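Wills, and the one signature that didn't match

I've put off writing about my week in small claims court because, well, I got a bit too attached to the whole thing! My neighbor Davina Kerr was being chased for $448 over a lease renewal she swore she never signed, and she asked me to come along and hold her folder.

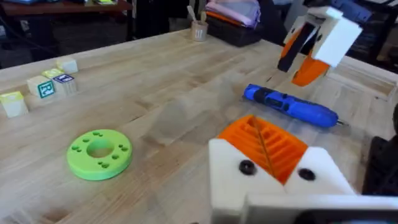

So we sat there for 80 minutes (hard benches, bring a cushion) until the judge asked to see the original lease. The landlord's man, Mr. Ogilvie, only had a photocopy, and she gave him until August to find the real one. Davina squeezed my arm so hard I yelped. 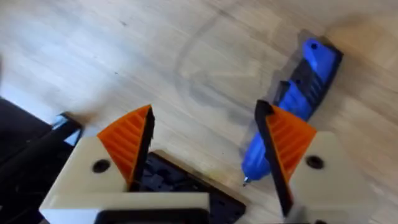

Orange ribbed fins over a light wooden surface.

We went for pie afterward, and I'll write again once there's a new hearing date.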